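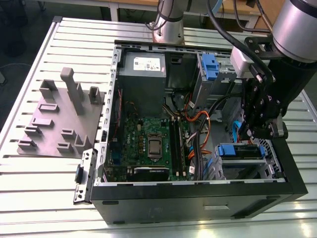

Read the thing before you vote on it

839 pages. That is how long the spending bill was when it landed in members' inboxes at Vatov, a little before midnight, with the vote set for 9 the next morning. I have read long bills. I used to summarise them for a living, a page and a half on each for people who would skim half a page. You cannot read 839 pages of law between midnight and breakfast. You can't even scroll it properly.

They passed it anyway. Of course they did. The hospitals money was in there, and the teachers' back pay, and who wants to be the member for anywhere who voted down the teachers a month before the summer break.

I'm going to argue for something dull. A waiting period, fixed in the standing orders, that the leadership can't wave away with a simple majority at one in the morning. Three clear days between the final text and the final vote. Longer for anything fat.

I know how this sounds. Procedure is what people talk about when they've lost the argument. Fair enough, sometimes it is. My side lost plenty this spring. But I also wanted the hospitals money, and I wanted the back pay, and I'd have voted for both with my eyes shut, and that's pretty much what every member was asked to do with the other eight hundred odd pages stapled on behind.

What was in the rest

We are still finding out. The Vesero papers got to the harbour lease first, give them credit, they had it up the same afternoon. Page 611, a single paragraph, extends the lease on the east quay by 50 years. No debate on it. No hearing either, and the committee that is supposed to look at port leases found out when a reporter rang the office to ask for a comment. I have gone back through the earlier drafts and the lease isn't in any of them. It turns up in the last version only, between a tidying-up clause on fisheries licences and a thing about road signs.

Then the Cha bus subsidy, gone. Moved, the finance people say, into a general transport line. Well, ask anyone waiting at the top of the Cha road whether they would rather have a bus or a general transport line.

Then the reporting rule. Up to now any ministry contract over a certain size had to be published with the name of the firm. The bill raises the size. Doesn't sound like much, and probably most of the contracts it hides are for paper and floor polish. I'd still like to have had the argument out loud. So would members on the government benches, one of whom told me in the corridor that he hadn't known it was there and then asked me very nicely not to say which member he was. Fine.

I'm not saying any of this is crooked. The lease may be a decent deal. Maybe the port needs the certainty, maybe the rent is fair. I don't know, and neither did the people who voted for it, and thats the whole of my complaint.

But the deadline

The answer you get is always the deadline. Money runs out at the end of the month, offices shut, staff don't get paid, so there's no time. True as far as it goes. But who set the timetable? The same leadership that now can't find three days in it. The first draft was ready in April. It sat. Then it sat some more, while the two halves of the coalition haggled over the harbour or whatever it was they were haggling over, and then all at once it was an emergency and anyone asking for a day to read was holding nurses to ransom.

A deadline does work for whoever holds the text. If you have had the bill for weeks and I have it for a night then the later we start the better for you. I've seen governments of both colours do it. The opposition howls, gets in, and does it too. Last time round it was my lot, with the housing bill, and I wrote nothing about it, and I should of done.
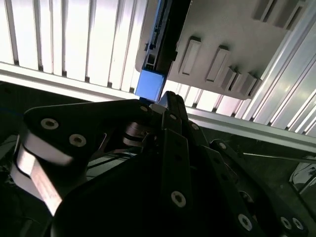
Supporters of the big single bill say it's the only way to get anything through a divided chamber. Put everything in, give every district a sweetener, and the votes add up. I understand the logic. I've watched smaller bills die by themselves on a wet evening with half the benches empty. But look at how much machine you end up building and what it's for. Black plates, screws, cables, fingers on several links, and way out at the end of it one small blue block. On a workbench that may be a sensible ratio, I wouldn't know. In a statute it means the back pay, which could have gone on two sides of paper, went through with a quay and a bus and a contracts rule bolted to it, and good luck getting any of them off again without stripping down the lot.

And it isn't true that small bills can't pass. The flood relief went through Vatov on its own in an afternoon. Four pages. People read it, two members spotted that it left out tenants, it was fixed before tea. Nobody's district got a sweetener. That's what reading does for you, you catch the tenants.

What Plekodard did

Plekodard has had a waiting rule for years in its town assembly, brought in after a petition with 2000 signatures, which in a place that size is nearly everyone who owns a pen. Final text goes up on the public site. Clock starts. No vote until it stops. There's an emergency exit, there has to be, but it takes two thirds of the members and whoever asks for it has to say in writing what the emergency is. That last bit is the clever bit. It has to be signed. People get a lot calmer about emergencies when they have to sign for them.

Has it fixed politics in Plekodard? No. They still shout. They still do deals in the car park. The budgets are not noticeably wiser than ours, I looked. But the deals have to survive three days of daylight, and from what I can tell some don't, they just quietly vanish out of the next draft and everyone pretends they were never in.

The objection I take more seriously is that members won't read it even if they get the time. Probably right, for a good many of them. Doesn't matter as much as you'd think. Their staff will read it. The port unions will, the bus users at Cha certainly will, some retired clerk in Vesero with a highlighter will go through every page and ring the local paper. The reading was never going to be done by the chamber alone. All the chamber has to do is leave the door open long enough for the rest of us to get a look in.

So, the ask. A motion to change the standing orders can be put by any member at the opening of the autumn sitting. It needs a seconder. There were members from both sides grumbling outside the chamber that morning, grey in the face, holding coffee, saying never again. I have heard never again before, I heard it after housing. Put it in the order paper this time. And publish the text of the motion three days before you vote on it, please.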